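Rebuilding the old Dell tower

I laid the tower on its side on the slatted bench and took the panel off. The processor came out first, then the hard disk, still in its caddy. Both went in a tray to keep them clear of the cables.

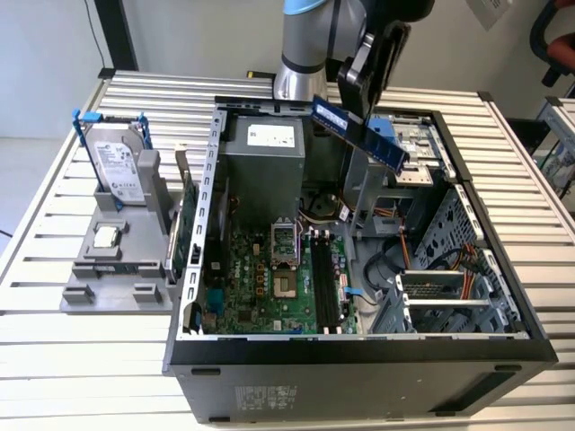 Memory goes in before the processor on my builds. Line up the notch, press both ends evenly and check the latches. The paste is Stulirix, 20 g tube, from the shop in Lamcombe. Next job is the drive, then a memory test overnight.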